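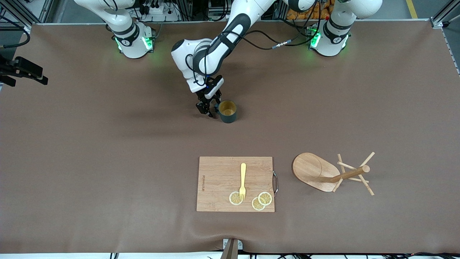 Is a salt-free water conditioner worth $1567 or am I being sold a pipe with a sticker on it?

Home and Plumbing > Water quality
Posted by Shoaib Minhas, March 2022

We bought a house in Tudell last November and the water is very hard. The county report says 22 grains per gallon, and the test strip I bought at the hardware store maxes out, so I believe it. White crust on every faucet, the shower door looks frosted, and the dishwasher leaves a film on the glasses no matter which detergent I use.

A salesman from a company called Tirosby came by (my neighbor gave them our address, thanks neighbor). He did a demonstration at the kitchen sink where he put drops in a glass of our water and it turned cloudy, then put the same drops in a glass of bottled water he'd brought with him and it stayed clear. Then he told me a regular softener is "old technology," that the salt will ruin my pipes, and that his unit uses a field to change the shape of the minerals so they can't stick to anything. No salt, no drain, no electricity, no maintenance, lasts 26 years. Price is $1567 installed, but only if I sign this month.

I asked how the thing works and he said it was patented. I asked what the hardness would read after it was installed and he said the hardness number "doesn't mean what people think it means." I asked for the name of a customer who'd had one for a few years and he showed me a page of reviews on his phone. I'm not an engineer, but I've bought used cars, and I recognized the feeling.

My wife would like to be rid of the crust and does not want to carry bags of salt down to the basement. I'd like to not be stupid. So:

Does any kind of salt-free unit do anything at all? And is it true that salt softeners wreck your pipes? I also have an old quote from Troncoso Plumbing for an ordinary softener, but they put in whatever brand they carry, so I don't fully trust that either.

Copper pipes, gas tank water heater, two adults and a kid, city water. The house was built with a loop for a softener in the basement but nothing is hooked up to it.

Ctibor Vlček
Accepted by the original poster

Your instincts are fine. Let me take the pieces separately, because "salt-free" covers several different things and salesmen like to let the decent ones vouch for the bad ones.

First, the drops. That was most likely a soap or a reagent that clouds up in the presence of calcium. All it shows is that your water has calcium in it, and you knew that from the faucets. Ask him to run the drops on water that has been through his own unit. I would bet you a lunch it goes just as cloudy, and that he has an explanation ready.

An ordinary softener is a tank of resin beads. Calcium and magnesium stick to the beads and sodium comes off in their place. Every so often it rinses itself with brine and sends the hardness down the drain. You can test the water before and after with a cheap kit and see the difference, and soap behaves differently on your skin within the first shower. Whatever else people dislike about these machines, there's no mystery about whether they work.

Then there are cartridge or tank units with a special media in them, usually sold as template assisted crystallization or TAC. These don't remove hardness. The idea is that the minerals form tiny crystals that stay in the water and are less inclined to plate out on a hot surface. There is some decent test work behind this type, and I wouldn't call it a scam. But the media has to be replaced every few years, it doesn't like iron or chlorine, and water that dries on your shower door will still leave its minerals on the shower door. Where else would they go? People buy these expecting clear glass and end up annoyed.

Last, the magnets and coils and "fields." These clamp on or go inline, and the claims change depending on who's talking. I've looked for good evidence on household units more than once, and what I find is a handful of small studies that disagree with each other and a great many testimonials. I can't tell you the effect is zero in all possible conditions. I can tell you I wouldn't spend that kind of money on it, and what you describe (no power, no drain, no media, nothing to maintain) sounds like this kind.

As for salt ruining your pipes: softened water isn't brine. The brine goes down the drain during the rinse and what's left in the house is a modest amount of sodium. Very soft water can be a bit more aggressive toward metal in some situations, and it will use up the anode rod in a tank heater faster, so check the rod now and then. That's a real drawback and a small one. Scale half-filling the bottom of a gas heater is hard on it too, and he didn't seem to bring that up.

If anyone in the house is on a low sodium diet, leave the kitchen cold tap on unsoftened water, which is easy with a loop already in the basement. Leave the outdoor spigots off it too. Your plants won't thank you for sodium and neither will your salt bill.

On the salt itself, a modern unit that rinses according to water used wastes a lot less than the old ones on a timer. With three people and your hardness you'll still be buying it regularly. If the stairs are the problem, get it delivered, or buy the smaller bags.

Before you sign with anybody, get these in writing:

The hardness of the water leaving the unit, as a number.
Whether it's certified for softening, and by whom, so you can look the model up yourself on the certifier's own website.
What the warranty covers and who pays the labor.
How you get your money back if the crust comes back.

And ignore "only this month." If the price is good today it'll be good when you've had time to read.

Shoaib Minhas, replying to Ctibor Vlček

Thank you, this is more than I got out of two salesmen. I emailed Tirosby your four points. They answered the warranty one. For the rest they sent me a brochure with a waterfall on it. I've asked Troncoso to requote with the kitchen cold line bypassed.

waterlog_deb

I have to disagree with some of this. We put a magnetic one on 6 years ago (not Tirosby, a Gisodeo, it clamps onto the pipe) and I notice a definite difference. The kettle used to get rock hard scale and now it's more of a powder that wipes off. My sister has the same water and no magnet and hers is awful. Also our tea tastes better. I don't know the science but I know my own kettle. They aren't expensive, so why not try one first? You can always get a softener later if you don't like it.

Ctibor Vlček, replying to waterlog_deb

I don't doubt the kettle looks different. Did anything else change in that time? New kettle, different element, wiping it more often, the utility switching wells? Your sister's kettle would be a better comparison if you swapped magnets for a few months and neither of you knew which house had it. I realize that's a lot to ask of a sister.

If it's cheap and it clamps on and you can return it, go ahead and try one, no harm done. It's the four-figure version I object to.

PipeDreams

just get a softener. had one in every house. clean the faucets with vinegar before its hooked up or youll be looking at the old crust and thinking it doesnt work. dont leave vinegar on anything with a fancy finish tho, ask me how i know

also the guy with the drops came to my door too. i asked to pick which glass got the bottled water and he remembered another appointment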